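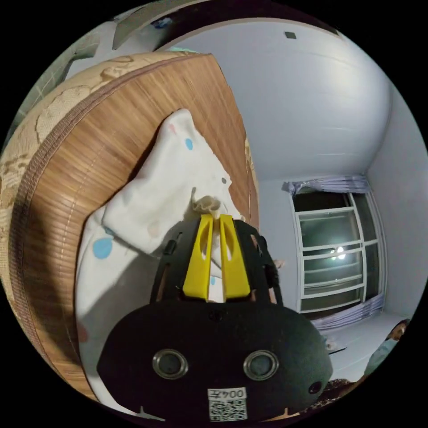
Figure 2. At the Cikard site, August.

4. Why the shirts stay in the drawer

I came into this part of the study with a pretty firm idea of what I'd find, and I should own up to it before going further. I thought people kept old T-shirts for sentimental reasons. I have a drawer like that myself (a race shirt, two from bands, one from a hardware store that closed), and I suppose I figured everybody else's drawer worked the same way. The interview guide I wrote with Mackenzie Doucette leans heavily toward memory questions, and if I could do it over I'd cut half of them.

We talked to people in 90 households, split between the Cikard apartments and the older streets near Flekodport. Each interview had a sit-down part and then what we called the drawer walk, where the person opened whatever they kept their T-shirts in and talked us through the contents in whatever order they liked. The drawer walk was supposed to be a warm-up. Wayne Dhillon suggested moving it to the end after the first few visits, when it was already obvious that people said one thing at the kitchen table and something quite different with the shirt in their hands. I'm grateful he did. Most of what follows comes from the drawer walks.

4.1 The demotion ladder

The clearest pattern is one I've started calling the demotion ladder. A shirt comes into the house as something you'd wear to meet a friend. At some point it becomes a shirt for the grocery store, then a shirt for around the house, then one for sleeping in, then one for painting or working on the car. After that it's a rag, and people are oddly relaxed about rags. They'll cut one up without a second thought. But ask the same person whether they'd put that shirt in a donation bag two steps earlier and you get a long pause!

One woman in Flekodport put it to us this way: "It hasn't finished yet." I wrote that on the inside cover of my notebook and it has shaped how I read the rest of the transcripts, maybe too much. Mackenzie coded a third of the interviews without having heard that quote, and her categories came out close to mine, with one exception. She split sleeping shirts off from house shirts entirely. Her argument is that a sleeping shirt gets promoted, in a sense, because softness counts for something at night that it doesn't count for during the day. I went back and forth on this and ended up using her version.

Men and women moved shirts down the ladder for the same kinds of reasons, as far as we could tell. The neckline goes, the hem twists, the fabric under the arms stiffens or changes color. Prints cracking came up a lot with graphic shirts. Almost no one talked about holes until we asked, and when we did ask, plenty of people told us a small hole doesn't matter as long as it's low down where a waistband or a jacket covers it.

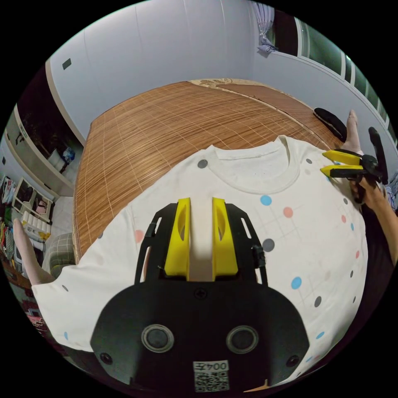
Where things get messy is the step between going-out and grocery store. People couldn't tell us when it happened. They knew which side of the line each shirt was on, instantly, but the move itself seemed to go by without a decision. Several people blamed the washer. A couple blamed a spouse who had "put it in the wrong pile," and from then on the shirt simply lived in the wrong pile. I love this finding and I don't quite know what to do with it, since our method depends on people remembering choices, and this may be a choice that never got made.

4.2 How a shirt is stored, and what that does

Storage turned out to matter more than I'd planned for. In homes where shirts were stacked flat, people wore from the top and washed back onto the top, so the lower half of the stack hardly moved. Those bottom shirts were in good shape and were also the ones most often described as "old," which confused me until I'd seen it a few times. They were old in the sense of having been out of sight. In homes where shirts were filed upright, or hung, the wear was spread more evenly and there was less surprise during the drawer walk. Nobody on the upright side said "oh, I forgot I had this" nearly as often.

I want to be careful, because people who file their shirts upright may be a different sort of person to begin with. We didn't assign anyone a folding method. A fair test would, and Wayne has sketched one out, but it would need participants to stick with an unfamiliar way of folding for months. I can't get my own family to do that for a week.

4.3 What happens with donation bags

Every household had heard of at least one place to take used clothing, and the Bergeron drop-off was the one that came up most in both neighborhoods. Knowing where to go wasn't the obstacle. What slowed people down was the bag. A donation bag sits in a closet or in the trunk of the car, half full, and as long as it's sitting there its contents are still up for grabs. People took shirts back out! One man described rescuing the same gray T-shirt on 3 separate occasions (his wife, listening from the hallway, disputed this and gave a higher figure).

I'd read the bag as one more rung on the ladder, sort of a waiting room before the shirt leaves. That changes how I think about the usual advice, the kind that tells you to box things up and see whether you miss them. In our interviews the box was just another drawer. The households that really did get clothing out the door tended to have a fixed day for it or a relative who came by and took the bag along.

4.4 Some limits

Our sample leans toward people who were willing to let strangers look in their drawers, and I'd guess the truly overstuffed dressers stayed closed to us. The visits were all in August, too, when T-shirts are on everyone's mind and half of them are in the wash. A winter round might show a different ladder, with more shirts doing duty as undershirts, a category that barely shows up in our notes. And of the roughly 200 pages of transcript, the eight longest interviews take up far more than their share, so those talkative few are quoted more often than they should be. I've tried to correct for that in Section 5, where I go through the Itau coding scheme and the places where Mackenzie and I disagreed.

Contact the authors | © 2024 Dhillon, Doucette and co-author | Last updated 2024-02-10 | Back to top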